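Toys & Play > Wooden blocks > Storage and cleaning

We use cookies to keep you logged in and to remember which threads you've read. By continuing to browse Fesen Home Help you agree to this. Manage cookies

Wicker basket for coloured wooden cubes, will it wreck them (or the tablecloth)?

Posted by Spyros Pappas

Hello all, first time posting, although I've been reading the laundry section for years and it has saved more than one good shirt.

My daughter has handed down a big lot of coloured wooden cubes for my grandson, who is nearly two and stays with us while she's at work. They're the plain painted sort, red and green and yellow and blue, and they've lived in a plastic tub up to now. The tub is ugly and it makes an almighty racket when he tips it out at six in the morning, so my wife suggested we use one of those shallow woven baskets, the kind you'd put bread rolls in. We have one already, tan coloured, a rectangle with rounded corners, and I think it would look rather nice.

My worries are these. Will the weave scratch the paint? Will bits of wicker come off and end up in his mouth? We usually set him up at the low table in the back room with an old white cloth over it, because the table itself was my mother's and I don't want it dinged. The cloth is already picking up marks and little specks, and I can't tell if that's the cubes or just life with a toddler. He likes the game where you put one colour in the basket and leave the other colour out, and he'll do that for ages if you sit with him, so I don't want to give up the cloth or the basket if I can help it.

Any advice gratefully received. I did ring the shop where the cubes came from, a place called Rurnovis, but they only told me to keep them dry.

Ánh Tiêu

Hi Spyros, and welcome! What a lovely thing to be doing with your grandson. I ran a family day care from home for quite a few years and we had baskets absolutely everywhere, so I've got opinions on this (sorry in advance, it's a long one).

A shallow basket is a very good choice for that age. With a deep one they can't see what's at the bottom, so they tip the whole thing over, and you're back to your six o'clock racket. With a low rim and sides that slope out a bit, little hands can get in and out without scraping their knuckles. I'd only put a few cubes out at once. Five is plenty for a child who isn't two yet, and for the sorting game you can go right down to a red and a green and let him decide which one goes in. 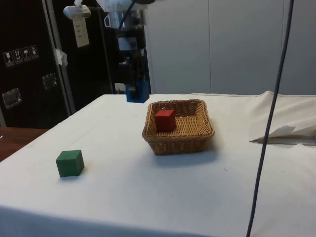
As for scratching, I never had much trouble with it. Painted cubes get most of their wear from banging into each other, on the corners especially, and the weave has a little bit of give in it. What you do need to watch for is loose ends. Run an old pair of stockings over the whole basket, inside and out, and anywhere they catch, you've found a splinter. Snip it close with nail scissors and rub it down with fine sandpaper. I used to do this every 3 months or so, and again any time a child had been chewing on the rim (they will, I promise you). If the basket is properly brittle and shedding, though, retire it to the bread rolls and get another one.

Now, your cloth. Give the basket a good shake outdoors first, then go over it with a dry paintbrush to get the dust out of the weave. I'd bet a fair few of your specks are coming from there. To see if it's paint, take a damp white hanky and rub each colour for a good half minute. If nothing comes off on the hanky, the cubes aren't your problem. If colour does come off, I'd stop using those ones altogether with a child who still puts things in his mouth.

Smudges on white cotton usually come out with an overnight soak and an ordinary wash. And don't bother ironing it! A few creases never bothered a toddler. I would fold the front edge up or tuck it under, if it hangs down at all, as they love to grab hold and pull, and then everything comes down on their toes.

Whatever you do, don't soak the cubes. Wipe them with a barely damp cloth, dry them straight away, and leave them out on a towel before they go back in the basket.

Ndung'u

I'd just get a felt bin from the dollar store. Quieter.

Firnus

Agree with Ánh on nearly all of it, but check whether your basket has been varnished. Ours had, and the varnish was flaking off in tiny brown bits that looked just like crumbs. I blamed the toast for weeks. We sanded it back and left it bare and it's been fine. Also, if you put a bath towel under the white cloth it deadens the noise a good deal and looks after the table as well, which might suit you, seeing it was your mum's.

Filed under: wooden toys, wicker, tablecloths, toddlers, stain removal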